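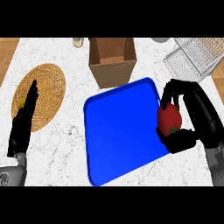 Pre-purchase checklist, two-arm kitchen cell
Woltdale test kitchen, 2025-12-10
Filled in by Clotilde Delorme, copy to Pacita Dagdag

1. Simulated trial before any money moves: OK
I made Adance run our produce task in simulation first, and I'm so glad I did (it saved us a trip!). Left and right hands both get used, so please stop asking me if we can buy just the one arm.

2. Hands suit soft produce: OPEN
Tomatoes and bananas are most of what we handle. A simulated tomato can't bruise – I want a real one tried before we sign.

3. Counter space: OK, with a grumble
Tray, box, basket and placemat all have to share the counter with two arms. I'd budget for a longer counter now and be done with it.

4. Counter strength: NOT DONE
Pacita, did Kos ever send the mounting weights? We have marble on the drawing and I'm not bolting anything to it on a guess.

5. Spare parts quote: OK
Fingertip pads are $176 a set, and a replacement cable kit is $404. I put two sets of pads in the first-year budget.

6. Training: OPEN
Rastard wants $526 per person. Adance says theirs is included, but I can't find that anywhere in the quote, so get it in writing.

7. Emergency stop within reach of both sides: NOT DONE
Only one button on the quote. The second is $100 extra – just add it.

8. Delivery: OK
July, if the order goes in before the price list changes. Items 2, 4 and 7 need to be closed first.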